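Search this site Search

Bedroom safety checklist, Wulturmont guest rooms, with my comments
Walked through November 21, 2023 by Cinzia Piras
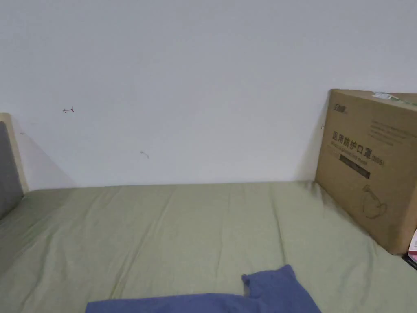
How often should a guest bedroom get a full check?
Every 2 months, plus a quick one whenever somebody new is moving in.

I've left the checklist in the same order as the old Fontana one so Rafsan can lay them side by side. My comments are under each line, and yes, I ramble, so skip to the bottom if you only want the to-do list!

1. Bed stands firm against the wall
OK. I leaned on it, sat on it, and gave it a good shove from the foot end. No rocking and no creaking either (the bed in the next room sounds like an old gate, but that's a story for another sheet).

2. Headboard secure, fabric sound
OK. It's the light wood one with the dark gray panel. I ran my hand down the wood looking for splinters and found none. Fabric is tight. Bolts got a quarter turn from me anyway.

3. Fitted sheet on properly, corners tucked
OK, with a grumble. It's the pale green one and it does wrinkle, but the corners hold and nothing hangs down to trip on. I'd love an iron run over these before December, if anybody has the patience.

4. Walls clean, no damp, no loose paint
Needs attention. Two small marks on the white wall over the bed: one reddish, a bit like a scribbled arrow pointing left, and a fainter gray one lower down that looks like a little hook. No damp that I could feel. Try a soft sponge first, please, and don't go straight for the paint pot like we did at Vultside.

5. Bed clear of boxes and supplies
Not OK. The big brown carton of N95 medical masks is standing on the bed, up against the wall. It needs to go on the bottom shelf of the supply closet. A box that size can tip over on someone who's asleep, and I don't want to be the one filling in that form.

6. Loose linens and clothing put away
Not OK. Crumpled blue cloth on the sheet. Fold it or wash it, I don't mind which!

7. Smoke alarm tested
OK. Loud. My ears are still ringing. I changed the battery while I was up there.

8. Outlets and cords
OK. The Tronero heater cord has no nicks, and the plug fits snugly. Keep it on its own outlet, no power strips.

9. Window opens and latches
OK, but stiff. A drop of oil would do it.

10. Path from bed to door clear
OK. I walked it with the lights off and kept all my toes.

To do
Move mask carton to supply closet: Rafsan Matubbar
Fold or wash blue cloth: Rafsan
Sponge the two wall marks: me
Oil window latch: me, once I find the oil

Recheck items 4, 5, 6 and 9 in December.

Contact the Wulturmont house office | © 2023 Wulturmont | Back to top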